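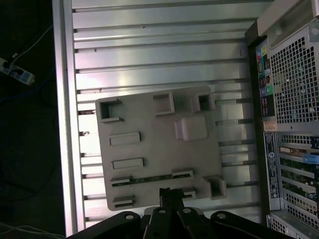 What do you use to hold a small plastic fixture plate flat on a T-slot table without marking it?

Low-profile toe clamps at two opposite edges, snugged by hand, with a strip of thin rubber under the jaw. Double-sided tape also works if the plate has no good edge to grab.

Workholding and Benches > T-slot tables
Thread: Plates on extrusion tops

t_kleinschmidt wrote:
Following on from the question at the top. My plates are printed, beige-gray, rounded corners, hollow square posts in the corners and some low bars and clips in between. The posts are too thin to clamp on. I tried washers on the edge and the plate bowed in the middle. Table is 700 mm deep.

felicidad_e wrote:
Washers put all the load on one spot. Cut a strip of flat bar, lay it along the whole edge and put a bolt at each end. You need T-nuts in two slots, so line the plate up with the grooves first.

HartmutF wrote:
I would skip the clamps. For a plate that only gets parts set into it, tape is enough. Wipe the aluminum with alcohol first. Run the tape along the profiles, and don't bridge a groove or it peels from there.

t_kleinschmidt wrote:
I take the plates off every couple of days. Tape leaves glue on the bottom and I end up scraping it.

HartmutF wrote:
Then you have the wrong tape. The Stako stuff I use comes off clean if you pull it low and slow.

dymphna_h wrote:
I don't agree about tape. Ours crept over a weekend in August when the shop got warm, and everything on the plate was off by a hair. We went back to bolts. Drill the plate at the corners, outside the posts, and sink the heads.

GReuter wrote:
Drilling a print that is already finished is asking for cracks. Put the holes in the model and print it again. I leave them as slots so I can still turn the plate a little before tightening.

felicidad_e wrote:
Slots are a good idea. Timo, is the table itself flat? I had a Carnine top where one profile sat higher than its neighbors and any plate would rock on it.

t_kleinschmidt wrote:
Checked with a straightedge this morning. It's fine except near the side rail, where one of the end screws had backed out. Tightened all 13 on that side. The bowing is still there with the washers, so it wasn't the table.

dymphna_h wrote:
How thick is the plate?

t_kleinschmidt wrote:
4 mm. I can go to 6.

GReuter wrote:
Go to 6 and add ribs underneath, but keep them off the grooves. Print it slow or the corners lift.

HartmutF wrote:
Ribs underneath means less contact with the table. I'd keep the bottom solid.

GReuter wrote:
Less contact is fine if the feet are level. We disagree, leave it there.

t_kleinschmidt wrote:
Going with 6 mm, solid bottom, slotted holes. I'll order T-nuts from Janssen and post when the new plate is bolted down.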